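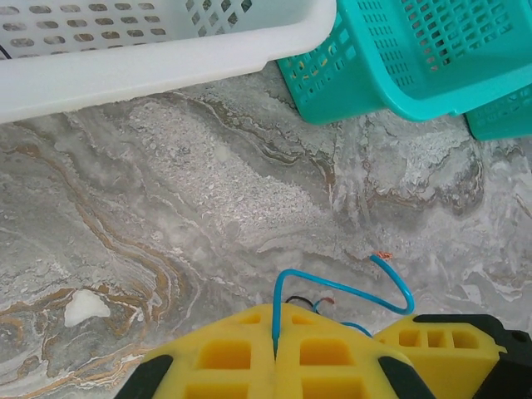 Prunddale Stacking Baskets, White and Turquoise

Sold singly or as a set of four, mix the colors however you like

We've carried the Prunddale baskets since the shop was one room and a hand-lettered sign, and I still get a little happy every time a fresh carton comes in. They're plain plastic baskets, and I know it's hard to get excited about a plain plastic basket, but if you've ever had a thin one split down the side while you were halfway up the stairs with it, you'll understand why we stay loyal to these.

White is the one most people start with. It goes with every bathroom and every closet, and it has a nice thick rounded rim that doesn't dig into your fingers when you carry a full load of towels. Turquoise came along later, after a good deal of pestering from our customers in Salem, and it has been outselling white every summer since (July especially, when everybody is packing for the lake). The two colors have different hole patterns, so please don't expect them to match perfectly side by side. The turquoise has small rectangular slots set close together, and the white has rounder openings. Both let the air through very nicely.

What people use them for

Laundry, of course. But also garden hoses, dog toys, winter hats, potatoes, yarn, beach things, and in my own house a truly embarrassing number of extension cords. One lady buys the white ones for her church's lost and found and writes the month on masking tape across the front. If you're planning to keep onions or potatoes in yours, line the bottom with a sheet of newspaper so the dirt doesn't sift through onto your pantry floor.

Size and weight

Height: 14 inches
Width across the top: 15 inches
Length across the top: 28 inches
Colors: White, Turquoise
Material: Plastic, one molded piece
Handles: Molded into the two short ends

Please measure your shelf before you order! The size across the top is the one that matters, and it's bigger than the base. We get more returns over this than anything else, and I hate for you to have to drive back out here with a basket in your lap.

Stacking and storing

Empty baskets nest down inside one another. Give them a quarter inch of wiggle when you pull them apart and they'll come loose without a fight. Nest white with white and turquoise with turquoise; they'll go together mixed, but they tend to grab. Full baskets shouldn't be stacked unless you've added the Otimik snap lid, sold separately, which fits both colors and gives the upper basket something flat to sit on.

Cleaning

Warm water, dish soap and an old toothbrush for the holes. You can also set the basket on the lawn and spray it down with the hose, and that's what I do. Skip the scouring powder, it takes the shine off and then the dust sticks. If the white picks up a stain from something like beets or a red T-shirt, a paste of baking soda left on overnight will usually lift it. Keep them away from space heaters and don't leave them in a closed car all of August.

Ordering and pickup

Item 114. Choose your color from the menu, or choose "Set of Four" and tell us the mix you want in the notes box. Two and two is the most popular, but three and one is perfectly fine and so is all four the same.

Orders ship from our Jalelent warehouse, nested and tied together with string. Local folks can pick up at the side door on weekday afternoons. Ring the bell and give it a minute, the stockroom is at the far end of the building. The next carton of turquoise is due on 8th September, and if you order before then we'll hold your place in line and send you a note when yours is packed.

Questions about lids, colors or whether one will fit under your particular sink can go to Samah Shawky at the front desk. She has most likely measured a sink just like yours.

Goes well with

Otimik snap lid, clear
Otimik clip-on labels, pack of six
Prunddale small caddy, white only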